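Home | Forums | Storage & Handling | New posts | Search | Log in

Steel bins with sloping sides: worth the floor space?

mbianchini
I am re-fitting the small parts store at our Iketville site and have been offered a batch of grey metal bins with sloping walls, second-hand from Herrero. The present arrangement is straight-sided plastic crates on racking, 400 mm deep. Mixed plastic parts go in, and the last few always end up flat in a corner. Has anyone changed from straight to sloping walls, and was the loss of volume acceptable?

konrad_b
We changed in May. Loss of volume depends entirely on the wall angle, so measure the opening and the floor separately before you agree a price. Sellers tend to quote the opening only. On ours the difference was larger than I had allowed for, and I had to add a second bin for the bulkier items.

The benefit is at the end of the batch. Parts slide off the walls and finish on the floor, where there is clearance on all sides. In straight crates they stood on edge against the wall and had to be prised out.

b_surdu
I disagree with part of that. Parts slide if the wall is smooth and the part is fairly heavy. Light mouldings stay where they land. I tried 15 light clips in a sloping bin and several stayed halfway up the wall until the bin was knocked. A painted surface made it worse.

For awkward shapes the floor matters more than the walls. Anything with a hook or a ring will catch on its neighbour whatever the sides are doing. Keep the layer shallow and the problem mostly goes away.

mbianchini
Useful, thank you. Ours are a mixture: lobed housings, rings, hooked pieces. The shallow layer is possible but means more frequent filling. For reference, this is the type of bin and the sort of contents I mean, near the end of a batch.
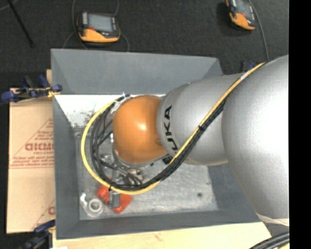

Grey bin with sloping walls, two parts on the floor at lower left.

konrad_b
The whitish one with the ring end is the shape I would worry about. The hooked portion will go through another ring if the two are tipped in together. I would give those their own bin and leave the red-orange ones mixed with whatever else is compact.

The opening is a good width for the KUKA. Check the cable loop at the wrist as well as the gripper when you work out clearance, as the loop is the wider of the two on most of ours.

shakuntala.k
Separate bins per shape is the standard advice and I have never found it worth the labour in a small store. We hold 183 part numbers. A bin each is not possible, so we group by whether a part can hook on to itself. Two groups, two colours of label. Tangling dropped to a level that no longer gets reported.

b_surdu
Two groups is sensible. I would still line the floor. We use a ribbed rubber mat from Batine, cut slightly undersize so that it lifts out for cleaning. Thin flat parts sit on the ribs and there is a gap to get under them. Bare steel gives you nothing to work with.

konrad_b
Mats collect swarf and dust. We took ours out.

b_surdu
We have no swarf in that area. If you do, I agree.

lies_jacobs
Two points on second-hand steel bins. Look at the inside corners where the walls meet the floor, as a raised weld there will hold small parts. Also check that the opening is still square, because a bin that has been hit by a fork truck will not sit properly in a stand. I rejected a third of the last lot I was shown, and the Pullis stands we use have very little tolerance.

mbianchini
Decision for now: four sloping bins, parts grouped the way Shakuntala describes, mat in one of them as a trial. I will measure floor and opening before paying. The crates stay in use for bagged items.

Thread 1692 | Last reply 11/09/2021 | Contact the moderators | Terms of use | Back to top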